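# キットステッドの吊り橋を歩いて、橋の「世話」について考えた

先月、ずっと行きたかったキットステッドの吊り橋にようやく行ってきました。10月の川沿いは思ったより風が強くて、帽子を押さえながらの見学になりましたが、いやもう、楽しかった! 橋好きの友人たちに何年も前から「あそこは行っておけ」と言われていて、なぜもっと早く行かなかったのかと帰りの列車でずっと悔やんでいました。

最初に言っておくと、私は土木の専門家ではありません。学生時代に構造力学を半年だけかじって、片持ち梁のあたりで挫折した人間です。それでも橋は好きで、旅先では必ず一本は歩いて渡ることにしています。渡るだけでは足りなくて、たいてい下にも潜ります(河川敷に降りられる場合に限る)。上から見た橋と下から見た橋は、別の建物かと思うくらい表情が違うんですよね。

キットステッドの橋は、歩行者と自転車だけが通れる小ぶりな吊り橋です。主塔の間は109メートル。数字だけ聞くと地味かもしれませんが、両岸が急な斜面になっていて、真ん中あたりに立つと足もとが妙に高く感じられます。開通から56年。私より年上です。

## ケーブルの端っこが見られる

今回の目当ては、年に何度か開かれる内部見学会でした。普段は鍵のかかっているアンカレイジ、つまりケーブルの端を地面につなぎとめているコンクリートの塊の中に入れてもらえるのです。定員は20人。申し込み開始の朝、私は歯ブラシをくわえたまま画面を更新し続けていました。

案内してくれたのは、橋の点検を請け負っているディールクスという会社のヤスパー・セーヘルスさん。背の高い、声のよく通る人で、階段を降りながらもずっと話し続けてくれます。ヘルメットをかぶって狭い通路を進むと、急に天井が高くなって、太いケーブルが扇のようにばらけている部屋に出ました。

この「ばらける」ところが最高なんです。外から見るとケーブルは一本の太い丸棒に見えるのに、中では細い束に分かれて、それぞれが別々の金物に留められている。橋の重さも、そこを歩く人の重さも、最後は全部ここに来る。部屋はしんとしていて、除湿機の音だけが低く響いていました。頭では知っていたはずのことなのに、目の前に現物があると、しばらく口がきけませんでした。

セーヘルスさんの話でいちばん面白かったのは、湿度の話です。吊り橋のケーブルにとって怖いのは水。雨そのものより、中に入り込んで抜けなくなった湿気のほうが始末が悪いのだそうです。鋼の線は表面だけ見てもわからないので、この橋では数年ごとに一部の被覆を開けて、くさびを打ち込んで、隙間から中の線を覗く。開けて、見て、記録して、また閉じる。その繰り返しです。

「地味でしょう」と本人は笑っていましたが、私はノートを取る手が止まりませんでした。
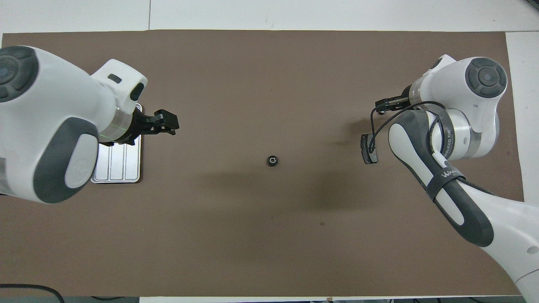
そのあと質問の時間があり、遠慮がちに手を挙げて、錆びた線が見つかったらどうするのかと聞いてみました。答えは「場合による」。表面がうっすら白くなっているだけなら亜鉛のめっきが働いている証拠で、すぐにどうこうということはない。赤い錆が点々と出てくると記録の頻度が上がり、深く食われた線があれば切り取って試験室に送る。断線していれば、新しい線を継いで張力をかけ直す。

なるほど、めっきが先に減ってくれている間は、鋼はまだ無事なわけです。この「身代わりになる」という仕組みは本で読んで知っていたのに、白と茶色の段階を色見本のような板で見せてもらって、ようやく腑に落ちました。板は手に取らせてもらえて、ざらっとした感触まで教えてもらえます。あの板、欲しい。本気で欲しい。

## 打音検査をやらせてもらった

見学の後半は外に出て、橋のたもとのコンクリート擁壁の前へ。ここで小さなハンマーを渡され、打音検査の体験です。

やることは単純で、壁をこつこつ叩いて音を聞く。健全なところは「キン」と硬く澄んだ音、内部で浮いているところは「ボコ」と鈍い音がする。文章で読むと「そんなにはっきり違うものかな」と思うでしょう? 違うんですよ、これが! 叩きながら横に移動していくと、ある一点で急に音がこもる。思わず「あっ」と声が出ました。

コンクリートの中で鉄筋が錆びると、錆は元の鉄よりかさが増えるので、内側からコンクリートを押します。ひびが入り、そこから水と空気が入って、さらに錆びる。海に近い橋なら塩分が、車通りの多い橋なら冬の融雪剤が、それを速める。キットステッドは内陸にあって車も通らないので条件はかなり良いほうだそうですが、それでも浮きは出てくるということでした。

隣で叩いていたのが、サイード・ハシェミさんという参加者です。話しかけてみたら、隣の谷にあるウストロウの水道橋の近くに住んでいて、そちらの点検記録を趣味で読み込んでいるのだとか。趣味で点検記録を! こういう人に会えるから見学会はやめられません。帰り道、駅まで歩く間ずっと伸縮装置の話で盛り上がりました。橋と道路の継ぎ目にある、あのギザギザの金物です。

ハシェミさんいわく、橋の傷みを知りたければまず継ぎ目の真下を見ろ、とのこと。継ぎ目の止水がだめになると雨水がそこから落ちて、桁の端や支承(橋を支える座布団のような部品)をずっと濡らし続ける。言われてみれば、これまで河川敷から撮ってきた写真でも、桁の端だけ黒ずんでいたり、錆の筋が垂れていたりするものがたくさんあります。今まで「味があるなあ」くらいにしか思っていませんでした。反省。

家に帰ってから古い写真を見直したら、もう止まらなくなってしまいました。夜中の一時に桁端ばかり拡大している自分に気づいて、さすがに寝ました。

## 点検の記録を読むのが楽しい

ハシェミさんに影響されて、私も公開されている点検の概要を読み始めています。最初に手をつけたのはサモントの跨線橋。通勤で毎日くぐっているのに、名前すら知らなかった橋です。

読んでみると、これがなかなか味わい深い。部材ごとに番号が振られていて、「前回から進展なし」「漏水跡あり、要観察」といった短い言葉が並んでいます。何回分かを続けて読むと、同じひびが少しずつ育っていったり、排水管の詰まりが三回連続で指摘されたあとにやっと「清掃済」になったりする。その「清掃済」の三文字を見つけたときの嬉しさといったら。誰かが脚立を担いで行って、落ち葉を掻き出してくれたんだなあ、と。

排水管の掃除なんて、完成式典のテープカットと違って写真にも残りません。でも、橋の寿命にかなり効くのはこういう作業のようです。水を溜めない、泥を溜めない、塗装が剥げたら早めに塗る。セーヘルスさんも、見学会の最後に「大きな補修の予算より、小さな掃除の予算を先に確保したい」と言っていました。大きな工事は説明がしやすいけれど、何も起きないようにするための出費は説明が難しいのだと。

これは家も同じですね。我が家の雨樋も去年から気になっているのに、まだ見ていません。橋の排水管に感動している場合ではないのでは……という声が家族から聞こえてきます。

## これから行く人へ

キットステッドの見学会に参加してみたい方のために、いくつかメモを残しておきます。

- 所要時間は二時間半ほど。途中で座れる場所はありません。
- アンカレイジの中は狭い階段の上り下りがあります。荷物は小さめのリュックが楽でした。
- 中はひんやりしています。薄い上着があると安心。
- 靴は底の厚いものを。サンダルだと入れてもらえません。
- ハンマーは貸してもらえます(持参してもいいか聞いたら笑われました)。
- 駅からは歩いて行けますが、最後の坂がきついです。

お昼は橋の手前のパン屋さんで、焼きたてのチーズパンを買って川べりで食べるのがおすすめ。橋を真横から眺められるベンチがあって、そこに座ると、人が渡るたびに床がほんのわずかに上下するのがわかります。自転車が通ると波が少し速くなる。私は気づいたらパンを二つ食べ終えていました。

渡るときは、ぜひ真ん中で一度立ち止まってみてください。手すりに軽く手を置くと、向こう岸から誰かが歩いてくるのが、姿より先に手のひらに伝わってくることがあります。揺れるのが苦手な人には申し訳ないけれど、私はあの感触が大好きです。

次はウストロウの水道橋に行く予定です。アーチが6つ並ぶ石造りで、ハシェミさんが裏側まで案内してくれるそう。石の橋には石の橋の傷み方があって、目地から草が生えているのは必ずしも可愛いだけの話ではないらしいです。双眼鏡を買うべきか迷っているので、橋の見学に使いやすい倍率をご存じの方がいたら、コメントで教えてください。手ぶれに弱いので、軽いものだと助かります!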